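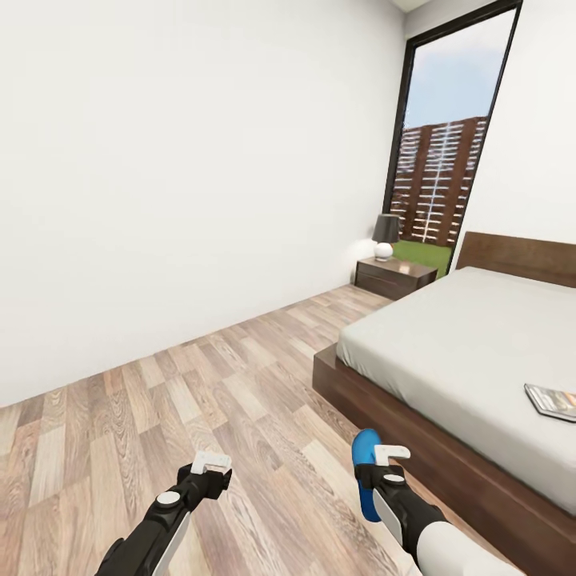

Bedroom

A bedroom is a room people sleep in, and I've been wanting to write this entry for ages, because it's the room I have the most opinions about (my kitchen entry was a chore by comparison). In most homes today it holds a bed, somewhere to put clothes, and a door that closes. That last part is newer than you'd think!

History

For a very long time, ordinary people in Europe slept wherever it was warm. In a one-room house that meant near the fire, often with the whole family and sometimes with the animals on the other side of a low wall. Rich households had a separate chamber, but it wasn't private in the way I'd want mine to be. Servants slept on the floor or on a small bed that rolled out from under the big one, and visitors could be received there. The bed itself was often the most valuable thing a family had, and people left beds to each other in their wills.

Hallways changed things. Older big houses were laid out as a string of rooms, so you walked through one to reach the next, sleepers and all. Once builders started putting in corridors, a bedroom could be a dead end, and I'm grateful for it every morning.

Box beds

I have a soft spot for these. A box bed is a bed inside a cupboard, with doors or a curtain, and they were common in parts of the Netherlands, Brittany and Scotland. They kept the heat in and took up very little of the main room. I slept in one once at a guesthouse in Wukdale, in April, and I was warm as toast with the doors shut, though I did bang my elbow on the wall every time I turned over. The one at Wukdale had a shelf at the foot end, which I used for my book and my socks.

Size and layout

Rules on how big a bedroom has to be vary a lot from place to place, so check your own local code before you believe me or anyone else. Many codes ask for a window you could climb out of in a fire. My own bedroom, in an old row house in Plimard, is 8 feet across at the narrow end, and I've tried the bed against every wall. It's under the window now. Drafty in winter, lovely the rest of the year.

Closets are mostly a later arrival. Before them came the chest, then the wardrobe, and plenty of older homes still have no built-in storage upstairs at all. You'll hear that people skipped closets because they were taxed as rooms, and I repeated that one myself for years, but I've never found a decent source for it.

Bedding

Mattresses used to be sacks stuffed with straw, wool, feathers or whatever was around, laid over ropes or slats. The ropes sagged and had to be tightened. Coil springs came in during the 1800s, and foam followed in the next century. Blankets versus a duvet is still an argument in my house, and I'm on the blanket side (you can take one off at three in the morning without freezing).

See also: Box bed, Dormitory, Nightstand, Wardrobe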